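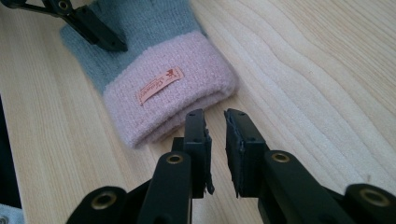 The Wollow is a portable projector aimed at people who want a film on a big screen without drilling anything into the ceiling. I've used mine for four weeks, mostly for the McAlister films, which I was rewatching before the new one comes out in September. Some of that was in the garden after dark and some in the back room with the heating off, so I've tried the controls in cold hands and in gloves. The buttons on top are raised and far enough apart that you can find them through a knitted glove like the grey-blue one with the fluffy pink cuff. The remote is less good. Its buttons are small and flat, and with any sort of wool on your fingers you will press two of them together and end up in the language menu.

## Picture

I paid £800, and at that price I expected a decent picture. Mostly I got one. The box says 1,000 lumens. I have no way of measuring that, but with the curtains shut it is bright enough for a 70 inch picture with proper colour. With a lamp on behind you it goes flat. In daylight don't bother.

The second McAlister film is a good test because half of it takes place in a mine. On my old projector the tunnel chase was more or less a radio play. On the Wollow you can tell who is in front and who has the rifle, although the darkest parts still turn into a dull grey. The desert scenes in the third film look very good. Skin tones come out a bit orange in the standard mode, so use the one called Cinema and turn the sharpness down to zero. The default sharpness puts a thin white line round everybody's hat.

I also watched *Prurkesen*, which has a lot of slow camera moves over snow, and those juddered slightly. There is a setting to smooth this out. It makes everything look like a daytime soap and I turned it off again after ten minutes.

Focus is automatic and takes a couple of seconds. If someone walks in front of the lens it starts again, and you sit looking at a blur until it has finished. You can switch it to manual in the settings, under Installation.

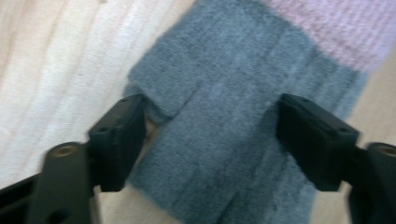
Sound is the weak point. The speaker is clear enough for talking, but explosions come out as a sort of cough, and there are plenty of explosions in these films. At full volume the casing buzzes. I plugged in an old pair of computer speakers and it was better straight away. Bluetooth works too, with a small delay that I noticed on close-ups and then stopped noticing.

The fan is audible in quiet scenes if you sit beside it. Put it on a shelf behind you and it's fine.

## Screen

The Wollow doesn't come with a screen. A white wall will do, but I bought the Lison folding one, which hangs from two hooks and packs down into a bag. It arrived badly creased. Most of the creases dropped out after a few days of hanging, apart from one across the middle, which is noticeable whenever there's a lot of sky. I would buy a pull-down one next time and put up with carrying it.

## Apps and connections

There are two HDMI sockets and one USB. The built-in menu has the usual streaming apps, and they are slow. Typing a title with the arrow keys takes ages, and it forgot my password twice. I now use a streaming stick in the back and ignore the menu altogether. My disc player worked first time.

The power lead is short, so for the garden you'll need an extension. There's no battery, which I think the advert could make clearer.

## Worth buying?

If you have a dark room and some speakers already, yes. For the money the picture is better than anything else I tried in the shop. If you'd be relying on the built-in sound, or want to watch football in the afternoon, I'd spend it on a television.

I'm keeping mine. The Lison screen I may sell on.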